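Workshop Notes: The Hand-Held Gripper Pair

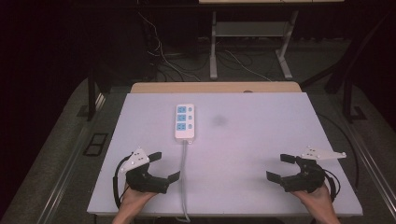 Both grippers at the table, with the power strip set out for the switch task.

The hand-held grippers are far enough along that members can try them on Thursday evenings. This is the project Thaddeus Haddad started in the spring under the name Pernano, and several people have asked what it is for and how much of it is finished.

The idea is to do a job with the grippers in your own hands before asking an arm to do it. You hold one in each hand and work only with the jaws. The motion gets recorded, and later the same pair of jaws goes on the ends of the two arms we are building. If a job can't be done with the grippers by a patient person, there is no point in programming it.

Each gripper has a black body with two jaw fingers and a white triangular bracket plate on top. The plates took the longest. The first version flexed when you gripped hard, and the readings drifted with it. Version 3 is thicker at the corners and has held up through all of August. The screw holes follow the same pattern on the left and right plates, so a spare fits either side. The print files are in the Pernano folder on the shop computer. Please use the ones marked version 3 and leave the older files where they are, as Thaddeus still compares against them.

Each gripper has its own cable, and the cables are the part most likely to give trouble. The early ones were too short and pulled at the wrist when you reached for the far side of the table. The new ones have enough slack to go out past the side of your hand and down. Before you start, move both hands to the far corners and back once. If you feel a tug, stop and give yourself more cable. Don't pull on the plug end. We have resoldered 2 of those already.

The task we are using at the moment is the power strip. It has three sockets with blue faces and a small rocker switch beside each one. The job is to press a chosen switch with one gripper while the other keeps the strip from sliding. It sounds easy and it takes most people a few tries. The switches are small compared with the jaw fingers, and if you come in at an angle you push the whole strip along the table before the rocker moves. Coming straight down with the jaws closed works better than trying to tip the switch with one finger of an open jaw.

The strip is not to be connected to the wall for any of this. Check the plug before you pick up the grippers. We are only interested in the switch moving, and that can be seen well enough without power.

Where you lay the cord matters too. We have been running it toward the person, between the two grippers, so that neither hand has to cross it. With the cord off to one side, that hand tends to catch it on the way in. We will have to deal with awkward cords at some point, but for the first set of recordings we want it kept simple.

A run goes like this. Put the strip down on the far half of the table. Start with both jaws open and facing each other at the near side. Say out loud which switch you are going for, do it, and come back to the starting position. If you drop something or knock the strip around, finish the run anyway and write "miss" next to it in the log. Missed runs are kept. We have some 4 evenings of usable recordings now and would like at least that many again from people who have not handled the grippers before.

Still to do: the jaw fingers need a better grip surface. Plain fingers slide on smooth plastic. Thaddeus has tried strips cut from a bicycle tube, which gripped well but peeled off within an hour, and a brush-on rubber coating, which stayed put but came out lumpy. If you have worked with anything thin and grippy that takes glue, bring a piece along.

The arms themselves are behind schedule. The shoulder joint on the left one is assembled and the right one is waiting on bearings. The software that turns a recorded run into arm motion, which we call Vumutis, reads the files correctly but has only been tested on a simulated arm so far. We will report on that when there is something to report.

To sign up for a turn, put your name on the sheet by the door. Turns are half an hour. Wear sleeves that can be pushed up, and take off your watch before you start.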